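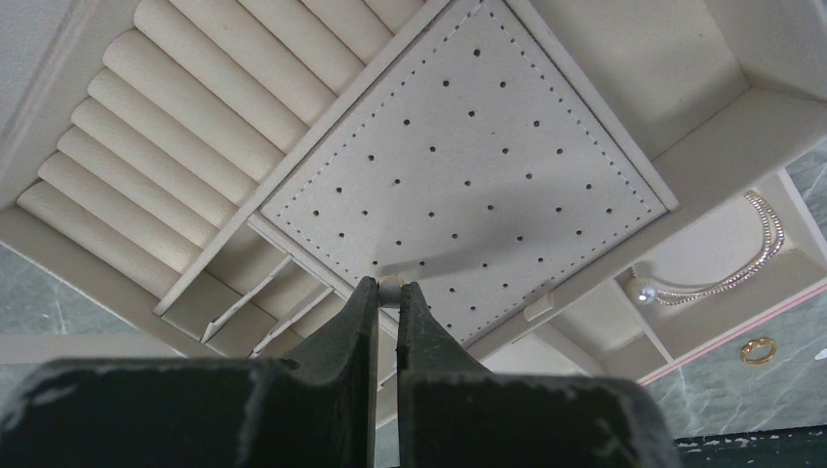 A gripper over the earring panel at the Pikville shop, on a Wednesday evening.

I have a low opinion of home robots, and I hold it as someone who pays dues at a shared workshop where people build them. The Pikville shop has a laser cutter, two lathes and, since December, a pair of robot arms on a bench inside white walls. The job they have been given is putting jewelry away. I have been asked more than once why I don't find this exciting, so I'm going to set it down.

Iker Prieto leads the build. He calls it Kong, and he has put more evenings into it than I have put into anything except my marriage. I like Iker. I also think he is wrong about what he's making, and he has heard this from me often enough that he won't be surprised to read it.

Start with the money, which builders prefer to discuss last. The club's share of the parts came to $3,489. That doesn't count the printer filament, the replacement cables, or the motor that burned out over the holidays. For a machine shop that's not a crazy figure. For something meant to do what a person does in front of the mirror with one hand while looking for their keys, it is a lot.

Then there is the log. Iker keeps a good one, and I give him full credit for that, having seen plenty of projects where the only record is one video of the one time it worked. By his count Kong has made 502 tries at picking up a small item and setting it down where it belongs. It got 124 of them without help. He reads that as a machine that is learning. I read it as a machine that fails three times out of four at a job with no stairs, no pets and no one bumping the table.

Look at how kind the test is, too. The box is already open. The drawer is already out. The light is even and the walls keep everything else in the shop out of view. My wife's jewelry box sits on a dresser next to a lamp, under a scarf, and half of what's in it is knotted to the other half. A beaded strand is a hard thing for two stiff fingers. It has no shape of its own, and every time you lift one part of it the rest does something different. 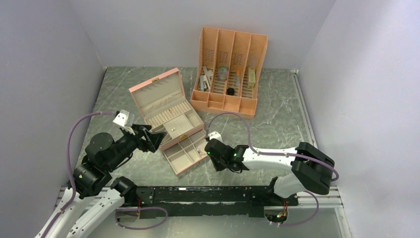 What the demo leaves out

The people who sell this idea, and I mean the companies and not our club, always talk about the grip. Can it hold an egg, can it hold a ring. I think the grip is the easy half. Gears and rubber will get you there. The part I never see in a demo is the deciding. Which ring goes in which slot? What does it do with a single earring when the other one is missing? Does a pencil stub belong in the organizer or in the trash? A person in the house knows. The arm has to be told, and telling it takes longer than doing it.

Viritz, the outfit whose control software we run, says on its site that setup takes an afternoon. Ours took five weekends. Some of that was our own fault (we wired the right arm wrong twice), but a household isn't going to wire it right the first time either, and a household doesn't have a guy like Iker who will stay until the building locks at ten.

I'll say what can be said for the other side. A woman from the Bileck shop drove over to watch. Her hands shake badly, and she hasn't been able to work a clasp in years. She didn't care about the log. She asked if the arm could hold one end of a chain steady while she managed the other, and Iker wrote that down and has been thinking about it since. So have I. That is a smaller job than tidying a box, with a person in it making all the choices, and I could see paying for it.

It isn't what the club voted for, though. The vote was for a robot that cleans up by itself, and the next round of spending comes up soon. I'm going to vote no on a second set of grippers. I'd vote yes on the chain idea tomorrow, if somebody writes it up properly, with a price and a date by which we stop.

Iker says he needs the success rate at 70 percent before he'll show Kong at the open house. Fine by me. I'll be there, and I'm bringing the box from our dresser with the knots still in it.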